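# The Sweater Problem

Laundry folding has been a standard demonstration in robotics for well over a decade, and the gap between the demonstration and the chore is still wide.

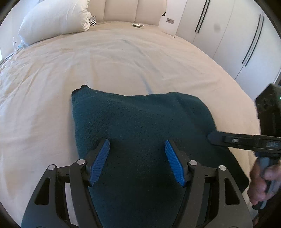 A rigid part has a position and an orientation. Six numbers describe it, and a controller that knows those six numbers can plan a grasp. A knitted garment has no such short description. Each pickup produces a new shape, with folds hidden under other folds, and the software has to decide what to do next from whatever surface is showing.

Most groups working on the chore have split it into stages: separate one item from the pile, find its edges, spread it, fold it, set it down. Spreading takes the most time. A sleeve trapped under the body looks much the same as a wrinkle, particularly in dark yarn, where shadow and cloth merge and a depth sensor returns little useful contrast. Bed sheets cause a related difficulty. A worktable is flat and does not move. A mattress gives under the fingertips, and the sheet slides and bunches along with the garment on it.

Two-fingered grippers with soft ribbed pads remain the common choice. The pads conform to the fabric and the grooves add friction, so a modest closing force is enough. The weak point is layer selection. Picking up the top layer and leaving the lower one in place calls for control of a millimeter or two, and a person does it by feel. Few grippers in this price class measure anything at the fingertip beyond motor current.

Training data has changed more than hardware has. The older method was teleoperation, with an operator steering a full robot from a console. It is slow, and it ties collection to wherever the robot is bolted down. The newer method gives the operator a pair of hand-held grippers, each matched to the fingers the robot will use, and records the work directly in bedrooms and laundry rooms. The robot itself is absent until the policy is tested.

Plultholm, which builds a two-armed folding unit for the home, moved to hand-held collection in March. Its current garment set holds 400 demonstrations. On T-shirts and towels, the company reports that 80 percent of test runs end in an acceptable fold. On sweaters it gives no percentage, and says only that the results are not ready to publish. An acceptable fold, by its definition, has all edges inside a set rectangle and no sleeve showing.

Druklow took the other route and went to commercial laundries first. Its machine handles flat goods only – pillowcases, napkins, hand towels – and sits between the dryer and the stacking table. A hand towel takes 19 seconds from pickup to stack. An experienced worker is several times faster, but the machine runs through the night shift, and in a plant with uniform stock the arithmetic can work. Mixed loads go to a person.

Tangen supplies grippers to both and has no folding product of its own. Its newest finger puts a thin pressure array behind the pad, which should help with layers. The array doubles the cost of the finger and has to be replaced when the pad wears through. Wear on knitwear is heavier than on woven cotton, and the company has yet to publish a service interval.

The shop floor has its own version of the problem. At Brestard, an upholstery shop, arms drive staples and cut foam without trouble. Pulling the cover over the foam is still done by hand. The fabric is heavier than a sweater and the target shape is known in advance, and neither fact has been enough so far.

For the home, the near-term product is likely to be a narrow one: towels, T-shirts, a fixed table, a basket loaded by the owner. Sweaters, fitted sheets and anything with a hood will stay on the bed until a person gets to them.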